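Community Help: Music and Recordings
Topic: Chart eligibility and release formats

Which release counts as the debut album?

Submitted by Hema Pisharody

I maintain the discography pages for a local music library and require guidance on the singer Suvarna. Her first recording, Pilska, was sold at concerts in a pressing of 321 copies. It contains seven songs and runs for 27 minutes. Two years later the Devier label issued Flonum, which was described in the press as her debut. Our catalogue permits one debut entry for each artist. Which title should be entered, and should the concert pressing be listed as an album or as an EP?

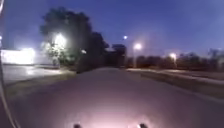
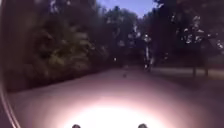
The path at dusk.

I should add that four of the songs on Pilska were recorded again for Flonum with a full band. The sleeve notes of the later record do not mention the earlier one.

3 replies

Reply from Laurier Paquette

Flonum. The label calls it the debut and so should you.

Reply from Nattawut Bunnag

I would respectfully disagree with the previous reply. A label will commonly use the word "debut" for the first record it has issued itself. If Pilska was offered for sale to the public, it is a release, whatever the size of the pressing. The usual practice in our own catalogue is as follows. Pilska would be entered as the first release, with the note "self-issued, sold at concerts". Flonum would be entered as the label debut. The songs recorded again should be given separate entries, with the year of each recording.

On the second point, seven songs in 27 minutes may be treated either way. Please follow the wording on the sleeve, where there is any.

Reply from Gun-woo Pyo

My copy of Pilska says "mini album" on the spine. The second pressing was 3,000 copies and has a different running order, so please check which one you hold before entering the track list.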